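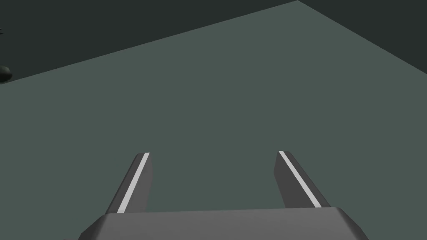 Druvberg 11 – anyone running it on an older audio interface?

Page 1 of 1 – Home Studio > DAWs and Software

patchbay_pete
Joined: August
Been on Druvberg 10 forever. Upgrade offer landed in my inbox and I'm tempted. Worried about the interface tho. Mine's the Karagiannis with the two preamps, the first version, and the driver page hasn't moved in ages. Anybody got 11 going with one of those? Mostly vocals and guitar, nothing huge. Biggest session so far had way too many harmony takes but still ran fine in 10.

lowcut
Same interface here. Works. Had to set the buffer higher than before, clicks at the low setting. Fine for mixing, kind of annoying for tracking soft synths.

patchbay_pete
How much higher? I track through direct monitoring so maybe I don't care.

lowcut
One step up. 11 also adds its own safety buffer by default, look under Audio > Advanced. Turn that off first and see. I left it on becuase I'm lazy.

mono_maria
Do not upgrade in the middle of a project. Seriously. Sessions saved in 11 don't open in 10. There's a warning but it's a tiny gray line in the save dialog and I clicked right past it. Lost an evening bouncing stems to get back.

tapehissfan
It's the same every version, Maria. Save a copy, work on the copy. Not Druvberg's fault.

mono_maria
Kind of is their fault? A session that goes one way only should get a big ugly popup. Other programs do it.

tapehissfan
Other programs also have nine popups before you hear a sound. No thanks.

resonant_kate
Can we get back to the interface. Pete – what OS are you on? Matters more than the DAW version. I have the Karagiannis too and the old driver was solid until I updated the system, then dropouts every couple of minutes. Rolled back, gone.

patchbay_pete
Haven't updated the system since I bought the computer. Wasn't planning to.

resonant_kate
Good. Leave it alone then.

dsp_or_bust
Unpopular opinion, skip 11. The new mixer is pretty and slow. Scrolling lags with the meters on. And they moved the sends AGAIN. I spent $900 on a controller that mapped perfectly to 10 and now half the encoders do nothing until Dretura puts out a new script.

lowcut
Script's out. Beta section on the Dretura site. Sends work, pan works, the transport jog is backwards lol

dsp_or_bust
Backwards jog. Great. Will try it tonight but my point stands.

tapehissfan
Mixer doesn't lag here. Drop the meter refresh in preferences, default is way too fast.

dsp_or_bust
Did that. Still lags over a certain track count. My film session is big, maybe that's it.

mono_maria
Not just you. Mine gets sticky whenever the plugin window for the Wetis reverb is open. Close the window, smooth again. Think it's that animated display.

resonant_kate
Oh the Wetis thing is known. Go to the gear icon in the plugin, untick animation. Sounds identical obviously.

mono_maria
Just tried it. OK that's a lot better, thank you. Still mad about the session files.

quarter_inch
Jumping in with a dumb question, is the comping in 11 really that much better? Only thing I'd pay for. Swiping takes in 10 makes me want to quit music.

lowcut
Yes. Not even close. You can audition takes without soloing the lane, and crossfades follow when you move the split point. Worth it for that alone if you do vocals.

tapehissfan
Agree with that. Comping is the upgrade. Rest is paint.

dsp_or_bust
Fine, comping's good. I'll give them comping.

patchbay_pete
That's most of what I do so sounds like I'm buying. Does it install next to 10 or over it?

resonant_kate
Next to it. Separate folder, separate prefs. It'll ask to scan plugins again, go make dinner. Templates don't come across on their own, use Import Settings and pick the old folder. Key commands came over fine for me, colors didn't.

lowcut
Also the content download is optional. Uncheck the loops unless you want them eating your drive. You can grab packs later one at a time.

patchbay_pete
Update, 2018-01-16. Installed last night. Safety buffer off, same buffer size as I had in 10, and no clicks so far with a vocal chain and two amp sims. So lowcut try that. Copied my sessions to another drive first (yes Maria). One old delay plugin won't load but it was 32 bit and I knew that was coming.

lowcut
Huh. OK turned it off, clicks again on mine. Must be my USB hub or somthing. Going straight into the computer next.

quarter_inch
Does the upgrade price end soon? Site just says limited time.

tapehissfan
It always says limited time.

mono_maria
Said that when I bought 9. Pete, which delay was it? I have a couple old ones I'd like to keep

patchbay_pete
A free one, the site's dead now. I'll look up the name when I'm back at the desk.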